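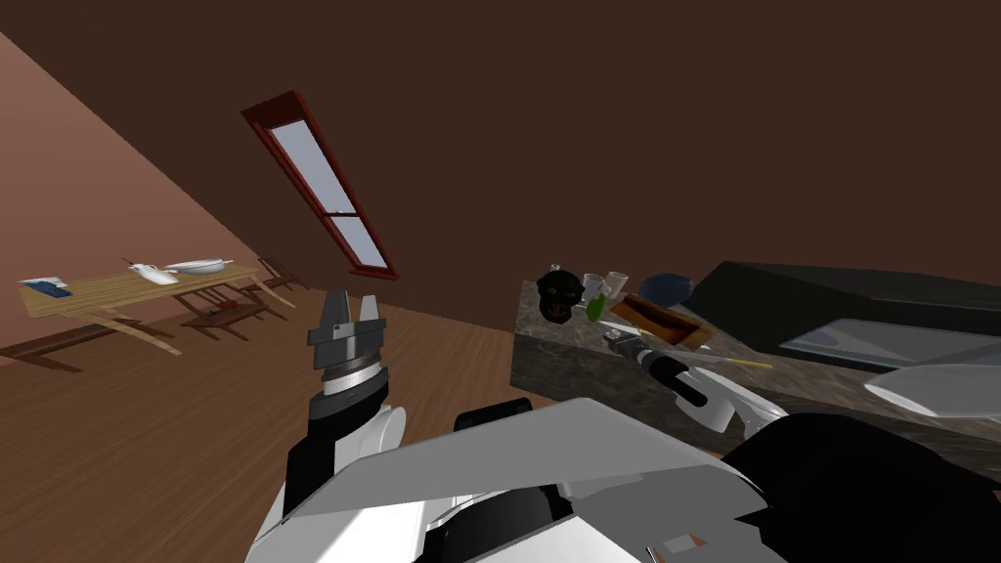

Loft kitchen: is oil or hardwax better for a worktop next to the sink?

Started by Ondrejka

We are changing the worktop in our loft flat and I want wood. The run is short, with the sink at one end and the hob at the other. I have read a lot of old threads and half of them say oil it every month and the other half say never use plain oil at all. The board will be oak, 27 mm thick, from a small yard that cuts to size. It comes unfinished.

What I would like to know is what people are using after a few years of normal cooking, and how bad it gets round the tap.

Jastau
Danish oil here. Four thin coats before fitting, then one coat every September and one in spring. It takes an evening. The area behind the tap went grey in the first year and I sanded it back by hand and oiled it again. It has been fine since.

Do the underside as well. People forget, and the board cups.

Josska
I would not use Danish oil next to a sink. Mine went black along the front of the bowl in under a year and I was wiping it down every night. Sanded it all off, two coats of hardwax oil, and water still beads on it now.

It costs more per tin but you use far less.

Jastau
Was it an undermount sink? Those leave the end grain open. I have never seen a top-mounted one go black if the edge was sealed before it went in.

Josska
Undermount, yes. The cut-out was sealed with the same Danish oil, so I don't see how that lets the oil off.

Jastau
It should have been sealed with varnish or epoxy. Oil on end grain at a sink cut-out is a fitting mistake. I would say the same if it was hardwax.

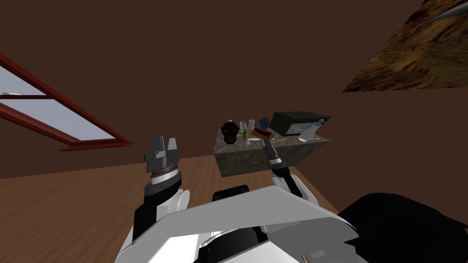
Flirura

I fitted kitchens for 19 years before my knees gave out, so here is my view for what it is worth. You are both partly right.

Danish oil is cheap and easy to patch. It fails where water stands. Hardwax is tougher, but once it wears through in one place you can't always blend the repair, and you may have to take the whole section back. On a short run that is no great job. On a long one it is a weekend.

For the original question: oak has tannin in it, and any steel left wet on it will leave a black mark whatever finish you choose. Tins, cast iron pans, wire wool. Never use wire wool on oak, use a grey nylon pad. A lot of the black marks people blame on the oil are really iron.

Ondrejka
Thanks. The sink is top-mounted, I should have said. And I do keep a cast iron pan out, so that is useful to know.

How long do you leave the board in the room before fitting?

Flirura
Two weeks at least, flat, on battens, with air on both sides. In a loft I would go longer. The air under the roof gets very warm in summer and dry in winter when the heating is on, and timber moves more than people expect. Slot the fixing holes in the brackets so the board can travel across its width — if you screw it down tight it will split.

Leave a gap at the wall too and cover it with an upstand.

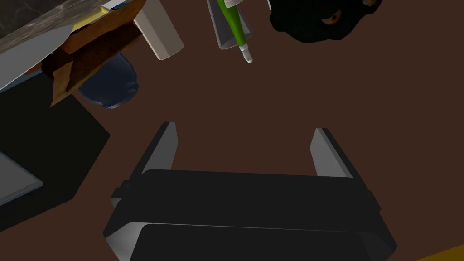
The other thing with a loft is getting the board up there. Measure the turn of the stairs before you order. I have had to cut a top in two on the landing and join it upstairs with bolts, and you can always find the joint afterwards. If it won't go round, ask the yard to cut it where you want the join, which should be well away from the sink.

Josska
Agree with all of that. I would still put hardwax on it.

Ondrejka
Measured the stairs this morning. A full length won't go round the top bend, so it will have to be two pieces. I can put the join just past the middle, nowhere near the sink or the hob.

Is glue needed in the join or are the bolts enough?

Flirura
Both. Biscuits to line it up, waterproof glue, then pull the bolts up a bit at a time, swapping between them. Wipe off what squeezes out while it is wet. Leave it overnight before you put any weight on it.

Jastau
Silicone in the join is also fine and you can take it apart if you move.

Flirura
I have replaced over 45 worktops where the join had opened up, and silicone was in most of them. Use glue.

Jastau
Mine is silicone and it hasn't moved. A tight dry fit matters more than what goes in it.

Ondrejka
I will go with glue. Still not decided on the finish. The yard will give me the offcuts, so I am going to do one piece in each, leave a wet cup on both for a few nights and see. Will post the results when the boards are here.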